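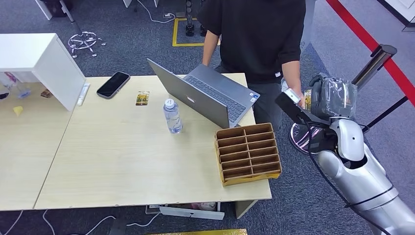

Services > Shared work tables > Questions and answers

Updated in November by Margit Bakke

These are the questions we receive most often about the work tables at Wirndale. If your question is missing, please write to us and I will add it to the page.

Do I need to book a table?

For one person with a laptop, no. You can come in and take any table which is free. For a group of more than five people we ask you to book, so that we can push tables together before you arrive.

Can I put two tables together myself?

Yes, please do. The tables are light enough for two people to carry. Lift them and do not pull them over the floor. Check also that the tops are level where they meet, otherwise a glass can tip over when you move it across the gap.

May I have drinks next to my computer?

Water in a bottle with a screw cap is fine everywhere. Open cups and glasses should stand at the far end of the table, away from computers and from papers which belong to others. If something is spilled, there are cloths under the sink. Tell Vilgot Hovland if the water has gone into a socket or a computer, and do not switch anything on again before he has looked.

What are the cardboard trays with compartments for?

They are for small things: pens, clips, picture cards, cables, tape. You may use a tray as long as you sit at the table. When you leave, take out your own things and leave the tray empty. Cardboard does not like to be wet, so please wipe the table first and put the tray back after.

Can I leave my things on the table during lunch?

You can leave them for one hour, between 12 and 1 in the afternoon. We do not watch over phones and computers – take these with you. After one o'clock we may move what is left to a shelf, if another person needs the place.

Can I rent a shelf?

Yes. A small open shelf costs 80 kroner per month and a large one costs 200. There is also a deposit of 100 kroner, and you get it back when the shelf is returned clean. The shelves have no door and no lock. For locked storage, ask Unathi Matlala about the cabinets in the Vulside room.

How should I clean the table after me?

Use a damp cloth and a little soap. Dry the wood afterwards with a second cloth. Please no strong cleaning spray – it makes the surface dull, and we had to sand two tables last spring for this reason.

I forgot something. Where is it?

Small items such as pens, tubes of hand cream and chargers go in the box by the entrance, and we keep them for one month. Phones and computers are kept in the office. Sum-yee Lui can help you there, but you must be able to describe the thing before she hands it out.

Contact: the Wirndale office, ground floor | © Wirndale Work Tables | Back to top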